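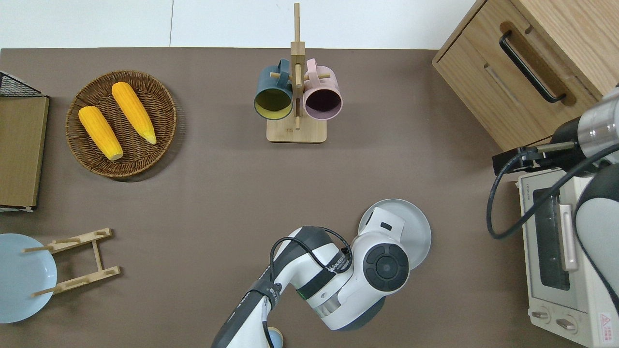 March, 4:15 p.m.

Picking up where I left off before lunch, with the leakage readings on the second Wragg supply. It passed, by the way (finally!), but only after I gave up on the old receptacle and put in one of the Prallberg ones. I'd cleaned the old one three times with alcohol and it still hissed once we got over 108 kV on the ramp. You could hear it from the door. I shut down, bled it off with the ground stick, waited the full 15 minutes, and pulled the plug end again.

What I found was a thin gray track running down the silicone, maybe the length of my thumb. I must have missed it last time because I was looking at the pins and not the insulator. So, note to whoever does the next one: look at the rubber under the bench lamp and turn it slowly all the way around. The track only shows when the light comes in from the side.

The new receptacle went in without drama. One thing I don't love is the retaining ring, which has a finer thread than the old style and cross-threads if you so much as look at it wrong. Back it off until it clicks, then go forward. Four turns by hand and then the strap wrench, gently. I used the Irnerance grease this time, a thin coat on the cone and none on the pins. The tube says to keep it between the two, whatever that means, so I went by what we did on the Grulau job and left a little bare band at the top for the air to get out.

Ramp went fine after that! Held it for 15 minutes at the top and leakage settled at 193 nanoamps, flat as you like. The first minute was higher and wandering, which I put down to the grease finding its place. I did a second ramp anyway and it came up the same.

Still bugging me: the filament lead on the Grulau cable reads a hair different from its twin. Could be my clips, they're getting tired. Want to try it again with the soldered leads before I write anything on the tag. Please don't ship that cable, it's on the hook with the yellow tape.

Also, the dust caps. We're down to 4 good ones, and I keep finding plugs lying around with nothing on them. I know it's a pain, but a sandwich bag and a rubber band will do until the order shows up (I asked for a box of them this time).

Tomorrow: soldered leads, repeat the filament check, then start stripping the third Wragg unit. Need more lint-free wipes first, we're on the last pack.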